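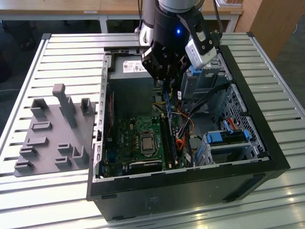 Open day demo: keeping a desktop teardown cell running for visitors

We have an open day on Saturday and I have been asked to run the disassembly cell for the public at our Fevadthorpe site. The sequence is memory modules first, then the hard drive, with each part placed on the printed fixture plate next to the tower. The case lies on its side on the slatted aluminum table with the side panel off, and the power and data cables are left in, which is where my trouble is. They run from the power supply down past the memory slots, so the gripper has to come down close to them. On the bench I can clear the cables by hand between cycles. With visitors behind a barrier I would prefer not to open the cell every time. The supervisory software is Skalen and the motion program is our own. Each group gets 8 minutes. Two things I need advice on:

Should I tie the cables back or leave them as they come? The point of the demo is to show a teardown on a machine in the state a recycler would receive it.

Is it acceptable to run at reduced speed all day, or do visitors lose interest?

Posted by slatbench

kwiatkowski_cell
Tie them back. I ran a similar cell at the Stollance open day last October and left the harness loose for the first group. The wrist camera lost the latch on the outer memory slot whenever a cable lay across it, and the program went into its search routine, which looks to a visitor exactly like a fault. One reusable tie at the drive cage end is normally enough. You are not misrepresenting anything if you tell people you did it. I put it on the information card and several visitors asked good questions about it.

Other points from that day:

Open the memory latches by hand before the group arrives unless latch opening is the part you want to show. It is the slowest step and the least visible from behind a barrier.

Teach a park position well above the case and go back to it after every part. People need a moment to see what was removed.

Keep a second tower prepared. Swapping the whole case is quicker than reseating modules, and sockets wear if you cycle the same ones all day. Check the case position against a hard stop after each swap. Ours drifted 2 mm by lunch because the rubber feet let it creep.

On speed: run reduced. We used the same setting from 9 in the morning until closing and had no complaints. Your risk assessment probably requires it anyway, so read that first.

torxbit
just play a video on a screen next to it, thats what most places do

mains_off
Agree with the first reply on the cable tie, disagree on opening the latches in advance. If the visitors are students from a technical course, the latch is the interesting part. Put a monitor on the barrier side with the wrist camera feed and they can follow it.

Two additions. Take the power supply cord away from the area completely, so there is no discussion about whether the machine is live. Also test with the daylight you will have on the day. Bare aluminum slats reflect a lot, and if your part detection was tuned in the evening it may pick up the table edges. We taped matte card over the slats nearest the case and retuned the exposure. That took 9 minutes and the detection held until we closed.

For Skalen specifically, turn off automatic resume after a protective stop. The default in our installation was on. I do not know about yours, but check it before you let anyone near the barrier.

slatbench
Thanks. Resume was on here too, now off. I will tie the cables at the drive cage and leave the latches for the afternoon groups, which are the college ones. Second tower is prepared. Still looking for a monitor with a long enough cable.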